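Journalists' Safety Training Extended to Freelance Reporters in Fostska

Press group opens 12 places to local reporters and translators ahead of the April intake

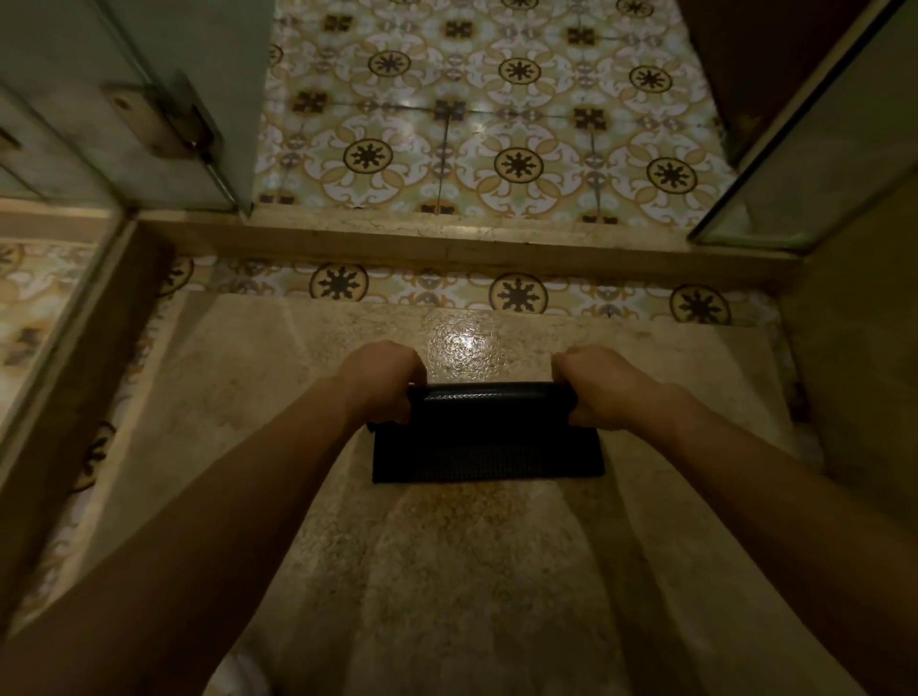 Course Open to Those Without a Newsroom

The Tawhiri Press Fellowship has announced that its safety course for reporters working in areas of armed conflict will be open to freelance journalists and translators in the Fostska region. Until now, the course had been limited to staff employed by member news organizations.

Under the new arrangement, 12 of the 23 places in the April intake will be set aside for applicants who have no permanent employer. The Fellowship will cover tuition, lodging and travel within the region.

"Foreign news desks depend on local reporters for a large share of what they publish from the front line," said Angus Kereama, the director of the Fellowship. "Those reporters remain in place when visiting correspondents leave, and many of them have had no formal instruction of any kind."

The course will run for four weeks at the Fellowship's residential center in Vavell. Subjects include emergency first aid, travel planning, the protection of sources, conduct at checkpoints and the legal standing of journalists under international humanitarian law. A separate unit on detention will be taught by Gholamreza Talebi, a former war correspondent who was held for 200 days while on assignment.

Mr. Talebi said the unit would give as much attention to the families and editors of detained reporters as to the reporters themselves.

"The first calls made after a person disappears are often the wrong ones," he said. "Editors should know in advance whom to contact, what to say in public and what to leave unsaid."

Translators and Drivers

The Fellowship's decision follows a written request from the Starkisine Media Association, which represents independent reporters in Fostska. The association had asked that translators and drivers be treated as members of a reporting team for the purposes of training and insurance.

Translators are included in the April intake. Drivers are not, although the Fellowship has agreed to review the matter before the next course is announced.

Oksana Kuzmenko, who chairs the association, welcomed the change and said her members would continue to press for wider coverage. "A driver passes through the same checkpoint as the correspondent in the back seat," she said. "We regard this as a first step, and we expect the review to be carried out promptly."

Applications

Applicants must show evidence of published or broadcast work, or provide a letter from an editor confirming that they have worked as a translator on assignment. No degree is required. Teaching will be in English, with Ukrainian interpretation available on request.

Applications close at 5 p.m. on Friday and should be sent to the Fellowship's training office. Questions about eligibility may be directed to Tamsin Bright, the course registrar. Successful applicants will be notified in writing - those placed on the waiting list will be told at the same time.

Last updated: Friday, 9:40 a.m.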